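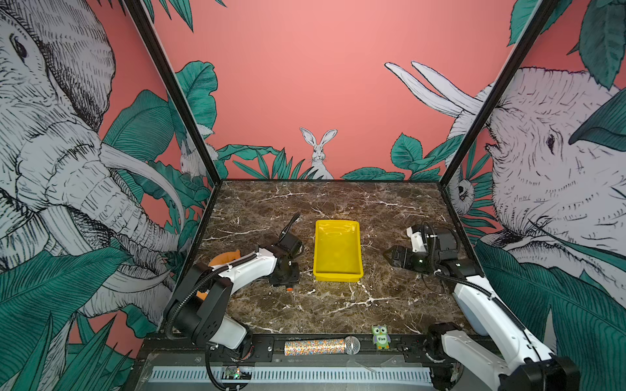

About Bratden

Bratden records demonstrations for two-armed robots. An operator carries out a task by remote control, the joint positions and camera views are logged together, and the recordings go to the client for training. We also record by hand guiding, where the operator holds the arm and moves it through the task.

The company was started in Grernville by Jad Khoury and Urmila Joshi, who had both worked on crane controls. It now has 20 operators on two shifts. Elli Sjöberg runs the cells. Chidubem Tijani is responsible for the data format and for the checks made before delivery.

How we work

Each job begins with a written task sheet: start position, end position, permitted grasps, time limit. The standard order is 300 accepted demonstrations per task. An attempt is rejected if the operator pauses too long, regrasps without need or finishes outside the marked tolerance. Rejected attempts are kept and labelled, as several clients have asked for them.

Cell walls and work surfaces are changed between batches. A policy trained against one plain background tends to do poorly against another, so we keep a catalogue of 38 printed panels in assorted colours and patterns.

Operators train for 106 hours before their recordings are counted. Hyun-seo Heo teaches the course, which covers gripper control, two-arm handovers and recovery from a dropped part.

Visits to the Grernville site are by appointment. The cells are closed for recalibration for the last two weeks of December.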